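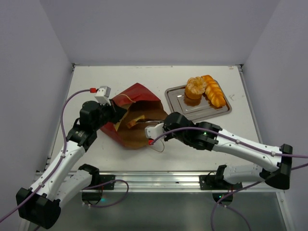
# Langlois — The Complete Drirnport Years, Collector's Box

The whole story of the Langlois family, from the first dinner at the harbor house to the last reunion, is now in one box. If you followed the show when it was on television, you know how difficult it was to find the early seasons again. Some episodes were shown only once, late in the evening, and the first two seasons never had a proper release. With this box you can watch everything in the right order, with the reunions in the place where they belong.

Nollby is a small publisher of television series for collectors. We prepared this edition during a long time, and we are glad that it is ready.

## What is the show?

*Langlois* is a reality series about three generations of one family who own a hotel in the seaside town of Drirnport. In the beginning the cameras came only for one summer, to show how the hotel opens after the winter. But the family had many things to say to each other, and the viewers wanted to hear all of it. The show continued for nine seasons.

People who never saw it often ask us if it is more about the hotel or more about the quarrels. It depends on the season. Seasons one to three are quite calm, with much time in the kitchen and at the reception desk. From season four, when the younger sister moves to Celtimton and opens her own place there, the tone is changing and there are more tears, more lawyers and more parties. Many fans consider season five the best. We at Nollby are divided — half of the office prefers season two.

## What is in the box

- All nine seasons, 120 episodes, on DVD
- The nine reunion specials, in the long versions
- *Back to the Harbor*, the special made after the last season
- A printed book of 160 pages, with an episode guide, a family tree and a map of Drirnport
- A set of postcards with the opening title of every season

The long versions of the reunions are the part that we are asked about most. On television each of them was cut to fit one hour. Ours are 90 minutes each, and in the reunion of season six you can finally hear the full conversation about the wedding invitation. We will not say more about it, for the people who are new.

## Technical information

| | |
|---|---|
| Format | DVD |
| Picture | 4:3 for seasons one and two, 16:9 for all others |
| Sound | Stereo |
| Language | English |
| Subtitles | English, French, English for the hard of hearing |
| Region | Free, plays in all countries |
| Book | Softcover, 160 pages |
| Price | $188 |

Please note that seasons one and two were recorded with older equipment. We cleaned the picture where it was possible, but we did not stretch it to fill a modern screen. You will see black bars on the left and on the right side. It is not a mistake of the disc or of your television.

## About the music

This is the question which we receive every week, so we answer it here. The original broadcast used many popular songs, and the rights for some of them could not be obtained again. In 14 episodes a song was exchanged for another one. All the changed episodes are in seasons three and four, and they are marked with a small star in the episode guide. The dialogue is complete in all of them.

The opening theme is the original one in every season. Also the piano piece at the end of season five, when the ferry leaves, is the original.

## The book

The episode guide gives for each episode a short summary, the order of the events and the names of guests who appear. We tried to write the summaries without spoiling what comes later, but the family tree at the end of the book shows all marriages and all divorces. If it is your first time with the show, please keep the last eight pages closed until season nine.

There is also a chapter about the two hotels and how the rooms changed during the years. The green dining room in Drirnport had four different wallpapers, and one of them was visible in a single episode only. For some readers this will be too much detail. For others it will be not enough.

In the first printing there is an error on the map: the bakery and the post office are exchanged. The second printing, which we send since August, has it corrected. If you have the first printing and want the corrected map, write to us and we will send you a loose sheet for free.

## Shipping and returns

The box is heavy, so we ship it only as a parcel with a tracking number. We pack the orders in the morning, and everything that arrives before 11 a.m. leaves our warehouse in Celtimton on the same working day. You can also collect it there yourself; choose "Pick up" when you pay and wait for our message before you come.

You may return the box within 30 days if the seal is not broken. If one disc does not play, do not send the complete box back. Tell us the number which is printed near the center of the disc and we will replace only this one.

## Questions from customers

**Can I buy the seasons separately?**
Seasons five and six are sold also alone. The others are available only in the box.

**Is the podcast of the older brother included?**
No. The podcast was made by another company, after the show ended, and it does not belong to us.

**I already have the old edition of seasons three to six. Is there a lower price for me?**
Unfortunately not. But the old edition has the short reunions and no subtitles, so the new discs are different from yours also for these seasons.

**Will there be a Blu-ray?**
We have no plan for it at the moment. The early seasons would not look better on it.

**Is it suitable for children?**
There is strong language in most of the reunions and in the second half of season seven. We recommend it from 15 years.

**Will there be a tenth season?**
We do not make the show, we only publish it, so we know the same as you. When there is news from the producers, we put it in our newsletter.

## Order

**Langlois — The Complete Drirnport Years**
$188, shipping is calculated at checkout
In stock, limit of two boxes per customer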